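Marbled paper on three sides of a work table: too much?
4 min read

marrow_lane
I've got a bench with an aluminium frame round it and I want to put patterned paper on the back and sides. The one I like is a marbled print from Treleo, big swirls, mostly red and pink. My partner thinks it will be like working inside a boiled sweet. Has anyone lived with something like this for a while? I mainly do small card and paper work, some gluing, a lot of sorting.

tinpot
I had a busy pattern behind my sewing table and took it down after two months. Couldn't find pins, couldn't find the seam ripper. Plain grey now and I get more done.

Plulham_Pete
Depends how close you sit. If the wall is an arm's length away you stop seeing the pattern and only see colour. Red gets tiring under a bright lamp. I'd go for the same sort of print in a pale green.

marrow_lane
They do a green but it's out of stock until October. I could wait, I suppose.

hobbin
Don't wait, get a sample length and tape it up for a week. Also think about how you'll fix it. Paste on a board, then the board inside the frame. If you paste straight to anything that flexes you'll get bubbles at the corners.

tinpot
Agree with the board. I used spray adhesive on mine and it came away in strips when I changed my mind, so at least that part was quick.

Gill_at_19
Another question is where your bits go. A patterned wall with loose things in front of it looks a mess even when it's tidy. I moved everything off the bench and on to the frame and that made more difference than any paper. Wire baskets from Taseck, the black ones. You can see what's in them and they don't collect dust the way trays do.

hobbin
They do collect dust, it just falls through on to the bench.

Gill_at_19
Then you wipe the bench.

Plulham_Pete
I've never got on with mesh. Small things poke out or drop through. A plain box with a label does the job.

marrow_lane
I'd forget what was in a plain box within a day. Baskets might suit me. Do you hang them off the top rail or lower down?

Gill_at_19
Mine are on the uprights, at elbow height. Any higher and I have to stand up to see into them.

marrow_lane
Someone on the Loureiro board sent me to a short write-up on paper-lined benches. I'm putting it in here so we're all talking about the same thing.
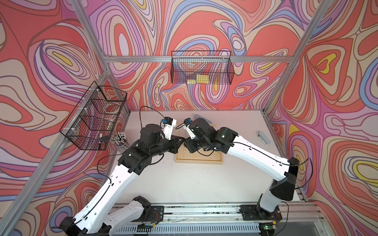
Raquel Aguiar
Workshop and storage writer

The paper does most of the work on this bench. It has big coral loops on the walls, nested ovals at the back, and bits of yellow scattered through. Against that I would always keep the table top white. A white surface gives your eyes somewhere to rest, and you can find a small part on it straight away.

Storage goes up on the frame where it can. One black mesh basket hangs from the back rail and another sits on the left, out over the table, with the tape in it. Pens and pencils are best kept upright in something clear. A flat tray with a raised rim in the middle will hold whatever you're working on and stop it rolling off.

If you are papering a frame like this, buy one more roll than you need. A large pattern wastes a lot at the joins. Measure each panel twice and cut the back one first.

marrow_lane
So that's pretty much the red I was looking at. I like it more than I expected to.

tinpot
It's better than I thought, but only because the table is white. On my old pine top it would have been horrible.

Plulham_Pete
Still too red for me. I'd have a headache by dinner time. The clear cup is a good idea, though.

hobbin
I don't agree with cutting the back panel first. Start with a side, get your eye in, and do the back once you know how the pattern drops. A mistake on the back is the one you look at all day.

Gill_at_19
You can't match the sides to a back you haven't hung yet.

hobbin
You can if you mark the drop on the roll. I've done 2 benches that way.

tanvir_m
Tanvir Majumder here, I do a bit of decorating. Either order works. What matters is to start from a corner and let any bad join end up behind a post. The posts on those frames will hide a fair bit. And let the paste soak in for as long as the label says, even on small pieces.

marrow_lane
That helps, thanks. The table is already white so I'll leave it alone. I've worked out three rolls with the spare, which comes in under my limit. Would you seal the paper? I do get glue on things.

tanvir_m
A thin coat of matt varnish, but try it on an offcut first. Some of these prints run.

tinpot
Or clear film along the bottom 20 cm. That's the only part that ever gets splashed.

marrow_lane
Film sounds easier. I'll order the sample tonight and two of the baskets, and put up the red for a week before I paste anything.

Plulham_Pete
Get the green sample as well when it's back in.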